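Vustell hand-held gripper, calibration card set
Reviewed 8 Apr 2026

We bought this set from Plurkier to replace the paper markers we had been printing ourselves. It cost $86 and comes with square cards and a short setup sheet. We have run the calibration 200 times since September.

Setup is simple. Rest the gripper over a table, start the routine, and have a second person hold a card up beside the jaws. Keep fingers off the black pattern. Tilt the card slowly until the software accepts the view.
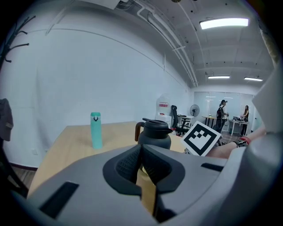 What could be better

The sheet never says how far away to hold the card, so our first tries failed. Overhead lights can glare on the card at steep angles. The cards also pick up fingerprints, and we wipe them before each session.

Jaw rubber is not covered by the set. Check it for wear before you calibrate, and run the routine again after changing it.

I would buy it again. Four stars.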